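Ticket: Circuit 11 breaker trips when dishwasher enters heat phase
Site: Mazurek, staff kitchen and dining room
Opened by: Site desk
Status: Closed
Opened: Wed 17 January

Summary

The breaker on circuit 11 trips during the dishwasher cycle. The dishwasher is a Vesitz undercounter unit, hard-wired, on a dedicated circuit according to the panel schedule. The trip does not happen at power-on or during fill. It happens after the drain following the main wash, when the unit calls for heat ahead of the final rinse. Resetting the breaker restores power and the unit resumes from the beginning of the cycle. The same thing then happens at the same point.

Reported effect: crockery is being washed by hand. The dining room lights and outlets are on a separate circuit and stay on.

Entry 1

Checked the panel. Breaker 11 is a combination type with ground fault protection. The handle was in the center position, which indicates a trip and not a manual switch-off. No discoloration on the breaker body. Terminal screws were tight. No smell of heat in the enclosure.

Reset the breaker with the dishwasher off at its own switch. Held. Switched the dishwasher on with no program selected. Held. Started the short program. Held through fill, wash and drain, then tripped when the heater relay closed.

Repeated once to confirm. Same result, same point in the program.

Entry 2

Possible causes at this stage, in the order they will be tested:

Heater element leaking to ground.
Moisture in the heater terminal cover.
Damaged insulation where the heater lead passes the base pan.
Weak breaker.
Something else on circuit 11 that the panel schedule does not show.

The last one was tested first. It needs no tools. With breaker 11 off, walked the kitchen and dining room with an outlet tester. All outlets were live except the single one under the kitchen sink, which the schedule lists as spare. Nothing was plugged into it. The dining side was live throughout and has been ruled out. 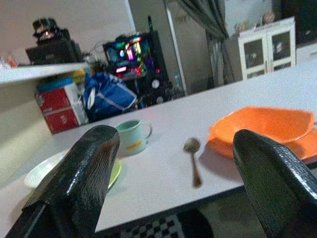
Stilano: Before you pull the element, please check whether the sink outlet is fed through the dishwasher junction box or directly from the panel. We had the same symptom on another Vesitz unit and the fault was in the junction box. The neutral and ground conductors were touching behind the cover. It only tripped under heater load, so everyone assumed the element.

Entry 3

Junction box opened with the breaker locked off. The sink outlet is fed from this box. Neutral and ground conductors are separated, with wire nuts on both groups. Pulled gently on each conductor, none loose. Cover gasket is in place. Box is dry.

Disconnected the sink outlet at the box and capped the conductors. Restored power and ran the short program. Tripped at the same point. The outlet branch is not the cause, but it stays disconnected until the ticket is closed.

Entry 4

Unit isolated and pulled forward. Lower panel removed. Heater terminal cover had a white mineral deposit on one side, consistent with a slow leak from above. Deposit was dry to the touch.

Measured element resistance across the terminals: within the range printed on the wiring sheet inside the panel. Measured each terminal to chassis with the insulation tester: reading too low on both, well under the limit on the sheet. A sound element should show no meaningful path to ground.

Cleaned the terminal block, dried it and repeated the measurement. No change. Disconnected both leads from the element and measured the leads alone to chassis. Leads are good. The fault is inside the element.

Entry 5

Before ordering, ran one cycle with the element disconnected and the leads insulated. The breaker held through the full wash portion and past the point of the earlier trips. The controller then stopped with a heat timeout code, as expected with no heater present. This clears the breaker, the pump, the drain valve and the control board of suspicion.

Replacement element requested from Kudance, with a new terminal gasket and inlet hose washer. Unit tagged out of service.

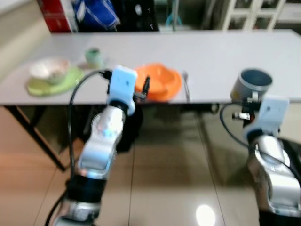
Source of the leak was traced to the inlet hose connection above the terminal cover. The washer was flattened and split on one edge. A slow drip had been running down the inside of the rear panel and onto the cover. It is not certain that this damaged the element, but the washer has to be replaced in any case or the new terminals will get wet.

Entry 6

Parts received. Element seated with the new gasket, terminal nuts tightened, leads routed clear of the base pan edge and tied. New washer fitted to the inlet hose. Water turned on and the joint left under pressure for 3 hours with paper towel wrapped around it. Paper stayed dry.

Insulation reading, new element to chassis: above 300 megohms on both terminals.

Ran the short program, then the full program. No trip on either. Outlet under the sink reconnected at the junction box and tested. Ran the short program again with a 68 watt work light plugged into that outlet. No trip.

Resolution

Heater element replaced. Inlet hose washer replaced. Breaker 11 left as found.

Follow-up

Panel schedule corrected to show the sink outlet on circuit 11. The wiring sheet calls for the dishwasher to be alone on its circuit, so the outlet should be moved to another breaker. Raised as a separate request. Until then, no kettle or other heating appliance in that outlet.

Inlet joint to be looked at again at the next filter change.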